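Hilham Grocers Sets Aside Money for Two-Armed Picking Robot

June 21, 2021

The Hilham grocery cooperative will budget for one two-armed robot to fill customer baskets, its board decided this month. The vote was 7 to 2.

Purchasing manager Marjorie Inskip said the machine would be leased from Stemetti in its first year, with an option to buy. The lease comes out of the equipment fund, which also has to cover a new walk-in cooler. Grippers are priced separately, and Inskip has asked for a quote on a spare pair.

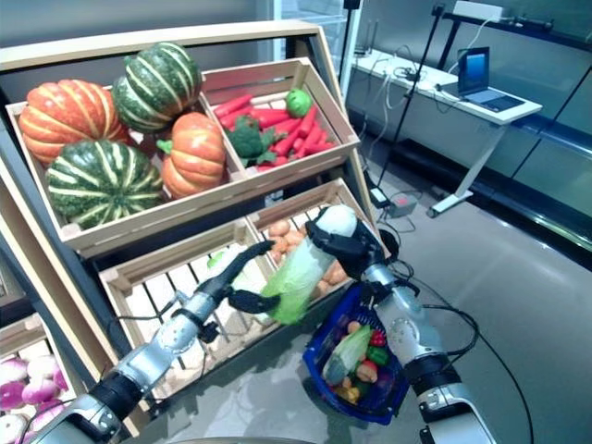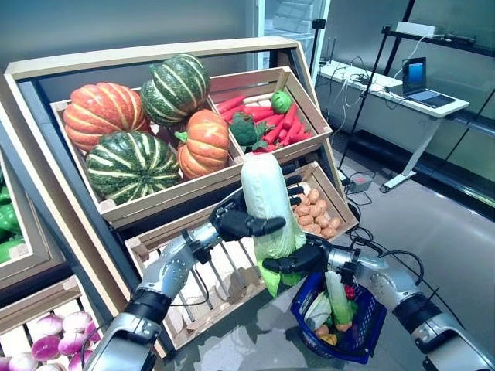

Robot hands holding a napa cabbage by the produce display, with a blue shopping basket.

Produce is the part of the job the board asked most about. Graham Wainwright, who runs the Hilham store, wants the lease to list the items the robot must be able to handle, from potatoes to cabbages. The store fills 487 basket orders in a normal week, and 63 of those are produce only.

A competing bid from Ernberg is still open. It costs less per month but leaves out service visits. Board member Phyllis Lightfoot asked that both bids include floor space and wiring before anything is signed.

Members can read the draft budget at the store office.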